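Chapter 9
The Chair Problem: Clothes Between Wearing and Washing

Every home has a place where clothes go to avoid a decision. Omolara Igwe, who kept house for a family of six, called hers "the waiting room." A shirt worn for two hours on Saturday is too clean for the wash and, we feel, too used for the drawer. So it gets draped, and by February it has company.

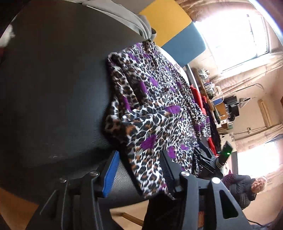

Figure 9.1 Leopard print with purple patches, awaiting a decision.

Thin, soft fabrics suffer most in a heap. They crease under their own folds, and they hide their hems, so the first job is always to find an edge. Lift the piece, let it hang, and the shape usually confesses. Smooth surfaces make this harder, as anything light slides off them just when you have it straight. Heavier knits stay put, and they can wait their turn.

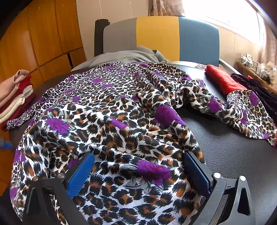 Should a thin printed garment be folded or hung?
Hang it if you have the space. If you fold it, use as few folds as possible and lay it on top of the stack, where sweaters can't press creases into it.

In this chapter you will sort a pile of your own. Choose a real one. Kedir Gidey's first class brought neat ones from home and learned very little.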